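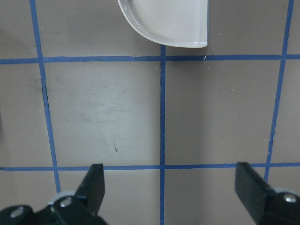

Betlow Borrowed Plates
Progress report, second half of the grant

Prepared by Jui-lin Fu for Mireille Hoarau

Dear Mireille,

When I sent you the first report we had a storeroom, a dishwasher with no water supply and a lot of hope. I am very glad to be writing a different sort of report now. The plates are out in the town nearly every weekend, the dishwasher is plumbed in and running, and I have been stopped twice in the chemist by people wanting to know how they get hold of us for a christening.

I'll follow the headings you asked for, with a bit at the end on things that don't fit anywhere.

Where we are against the plan

The grant agreement said we would build a lending stock of 2,000 pieces of tableware and support 90 events by the end of the funded period. The stock is complete. We passed the ninetieth event in May, with the memorial hall's plant sale, and bookings have carried on at a good pace. I had privately expected to be scraping towards that figure in the last fortnight, so this has been a real pleasure.

The mix of events is not what we put in the application. We wrote a great deal about summer fairs and outdoor concerts. Those have happened, and they are the big noisy bookings that fill the van. But the steady trade is indoors and small: funeral teas, birthday lunches, a chess club's prize evening, the Thursday lunch at the Methodist hall, two wedding breakfasts in a barn. Funeral teas especially. They come at short notice, the family has no wish to think about cups, and we can usually have crates at the door the next morning. I would like to put this at the centre of how we describe the project from now on, if you are happy with that.

What people borrow

Side plates go first, always. We bought dinner plates and side plates in equal quantity and this was a mistake. A hall full of people eating sandwiches and cake wants side plates, then wants more side plates for the second cake, and the dinner plates come home in the same stack they left in. With your agreement by email in the spring we moved the leftover money from the bowls line into extra side plates, and the shortage has eased.

Mugs are second. We began with cups and saucers, out of a feeling that they were nicer, and they are nicer, but saucers take up a whole crate and half the guests leave them on the windowsill. Most borrowers now ask for mugs. We keep a set of cups and saucers for anyone who wants the occasion to look a certain way, and they do get used for the funeral teas.

Cutlery is fine. Teaspoons vanish, as teaspoons do. We now send out more than are ordered and don't chase them.

The surprise has been serving dishes. We had a few donated ones on a shelf and listed them as an afterthought. They are now on almost every order, and people write such lovely notes about them! It seems everybody owns plates of some kind and hardly anyone owns a dish large enough for a trifle for a whole street. I'd like to add to them next year.

Washing and turnaround

This is the part that worried you at the mid-point visit and it worried me as well. The first washing arrangement was slow. Crates came back on Sunday evening, sat until Tuesday, and by then anything with egg on it needed soaking. We tried asking borrowers to rinse and that helped with some halls and did nothing at all for the ones with no hot tap.

Things got better once we split the work. Crates are now opened and scraped the same evening they arrive, even if the machine doesn't go on until morning. It takes one person with the radio on. Everything then goes through in a single run and is racked to dry before it is counted back in. We stopped drying with tea towels altogether, on the advice of the environmental health officer, who came for the routine inspection and was very helpful about where to put the racks.

The machine itself has had one breakdown, a failed drain pump, which fell in the same week as the school leavers' lunch. Hodžić, the bakery at the bottom of the hill, let us use theirs after closing, so I spent two evenings there feeding plates through and eating the end-of-day burek. The repair is in the accounts under equipment. I have also put a small sum aside for the next one.

The booking system

We moved from the paper diary to Clokero at the start of this period. It took longer to set up than I had allowed for and I was grumpy about it for a month. The trouble was that it wanted every item to be a separate thing with its own record, and we lend by the crate. Once we told it that a crate was the item, everything became simple. Borrowers can see what is free on a given date, they get a reminder before collection and another before return, and I no longer carry the diary home in my bicycle basket in the rain.

Some people will never book online and I don't want to make them. The phone is still answered on weekday mornings and whoever answers puts the booking in. A good third of the lunch clubs come to us that way. 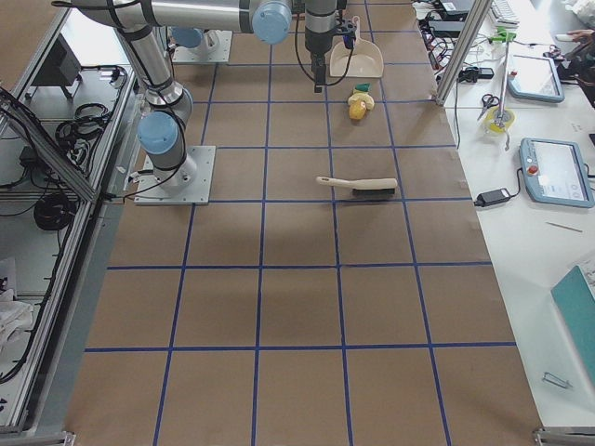
Blue tape grid on brown paper.

Money

The full accounts are attached separately. In short, we are slightly under on van hire, over on repairs, and level on wages and rent. The van underspend is down to Vusitent, who put up the marquees for most of the larger outdoor events here. Their lorry is going to the field anyway, and they have been dropping our crates on the way and bringing them back when they strike the tents. We pay them a flat fee per trip. It is cheaper than hiring, and there is a second benefit that I hadn't thought of: when a customer rings them for a marquee, they mention us. Several of the barn and field bookings came through that door.

Borrowers are still asked for a donation with no set charge. I know you had doubts about this and I have tried to look at it fairly. Most people give. Halls and clubs that come back regularly tend to settle on an amount and stick to it. A few give nothing, and they are mostly the people I would want to borrow for nothing. I would like to carry on in the same way for one more season and then sit down with you over the results. The one change we did make is a deposit for the very large orders, returned in full when the crates come back.

Breakages and losses

Lower than budgeted. The worst day was a Saturday wedding where a trestle leg folded and took a tower of side plates with it, and the bride's uncle insisted on paying for the lot. Otherwise it is the odd chipped mug. Chipped things are taken out of the stock at once and go in the seconds box by the door, where they are free to anyone who wants a plant saucer. The box empties itself.

We have had a small number of plates come back that were never ours. They are rather handsome and we are trying to find their owners.

What it has done for waste

You asked for a figure and a method. The method is simple: after each of the larger events we ask the organiser how many bags of rubbish they put out, and compare it with what they remember from the year before. It relies on memory, so I would treat it with care. The clearest case is the harvest supper, where the organisers had kept their receipts. They used to buy 1,000 disposable plates for each supper. This time they bought none, and the hall's big bin closed properly afterwards, which was remarked on by several people who had spent previous years standing on the lid.

I am wary of multiplying that across every booking, as a lot of our borrowers would have used their own crockery, or a neighbour's, if we hadn't existed. What I can say with confidence is that two halls have stopped buying disposables altogether, and the sports club has told us it will do the same when its cupboard stock runs out.

Things that went less well

The schools. We had hoped for regular use by the primary schools and got only the leavers' lunch. Schools plan a long way ahead and we arrived in the middle of the year. I have asked to come to the next heads' meeting, and will bring a crate with me, as people are much more interested once they have lifted the lid.

Collection from the storeroom is awkward for anyone without a car. There is a step at the door and the crates are heavy when full. We have bought half-size crates, which help, and a sack truck, which helps more. The step remains. The landlord has agreed in principle to a ramp and I will let you know when he agrees in practice.

Next season

The plan is to finish the ramp, buy serving dishes and more side plates, and write up how we run the washing so that another town can pick it up. I have already had a call from someone up the valley who wants to start a store of their own, and I talked at her for most of an hour. She is coming over to do a shift at the sink.

We also want to try a set of children's plates and beakers kept apart in their own crates, after requests from the toddler group. It is a small cost and I have put it in the draft budget on the last sheet.

Odds and ends

The signed inspection certificate is attached, along with the insurance renewal you asked for. The storeroom key you borrowed at your last visit is still with you, I think — no hurry, we have the spare.

Thank you for the visit and for your patience over the dishwasher. If you can come again while the marquees are out, please do. You would be very welcome on the evening scrape.

With warm wishes,

Jui-lin Fu
Betlow Borrowed Plates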